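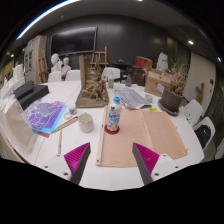
Speaker notes — "Read the Back Label: Twenty Minutes on Package Design"
Urthorpe Library, Tuesday evening. Water on the lectern, clicker in left hand, watch where I can see it.

OPENING (2 min)

Thank Ayantu Hailu for the invitation and for the introduction, whatever she ends up saying in it. She has threatened to mention the soup can. If she does, laugh and move on. If she doesn't, tell it yourself after the Wukus slide.

Start with: "I have spent most of my working life on words that people throw away." Pause. Last time they took this as a confession and went quiet, so smile first.

Ask for hands: who read a label today? Then: who read one on purpose? The second number is always smaller, and there's always a man who says he reads all of them. Don't engage with him until questions.

THE SEVEN-SECOND MYTH (4 min)

Every client brings me a number for how long a shopper looks at a package. It used to be 7 seconds. Then it was three. At this rate we'll soon be designing for people who have already left the store.

What I tell them: nobody is timing you. People look at a package for as long as they're stuck in front of it. Cereal boxes get twenty minutes from a bored eight-year-old. Shampoo gets the whole shower. A cough syrup label gets read at 3 a.m. by someone holding it up to the light over the stove, and that's the reader I care about.

Slide: the cough syrup. Let them try to find the dose. Wait longer than is comfortable.

WUKUS (5 min)

Wukus made crackers. Good crackers. They came to us in May with a box that had 179 words on the front, including the word "simple" four times.

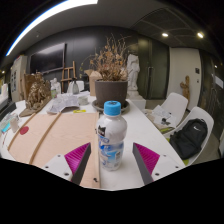
We asked them to cut it to 48. They cut it to 170 and sent a fruit basket. It took us three rounds and a very long lunch to get the rest out, and the last thing to go was a paragraph about the founder's grandmother, who as far as I could learn did not like crackers.

Read the before version aloud. Do not do the voice. (All right, do the voice if the room is warm.)

Point to land: most of what's on a package is there to settle an argument inside the company. Legal wants a line, sales wants a line, the founder wants a line. The shopper wants to know if it has sesame in it.

Soup can story goes in this spot if Ayantu hasn't used it.

COLOR, AND WHY I DON'T ARGUE ABOUT IT ANYMORE (4 min)

Hadgu and Cison sold the same product, dish soap, in the same green, on the same shelf. Each was convinced the other had stolen it. I worked for Hadgu first and Cison later, and I can report that both got the green from a paint card.

Then the drinks aisle. Blue means cold. Blue has meant cold for so long that a brand can put nearly anything else on the label, and people will still reach for it when they're thirsty. I once pitched an orange water label. The meeting ended early and I got to beat the traffic.

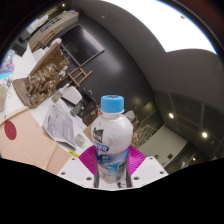
Blue cap, blue band of lettering, and a small dark cat on the label.

Don't linger. Ask which part they'd remember tomorrow, take two answers, keep going.

WHAT IT COSTS (3 min)

A small reprint for a company that size ran 800 dollars, and they did it twice over one comma. I was in favor of the comma. I still think about it.

Mention proofreading the bar code. Someone will think I'm kidding.

QUESTIONS

Likely ones: Is recycled paper always brown? (No, but brown sells.) Who writes the jokes on juice cartons? (Tired people.) Can you look at my daughter's candle business? (See me by the coats.)

The library closes at eight and they do turn the lights off.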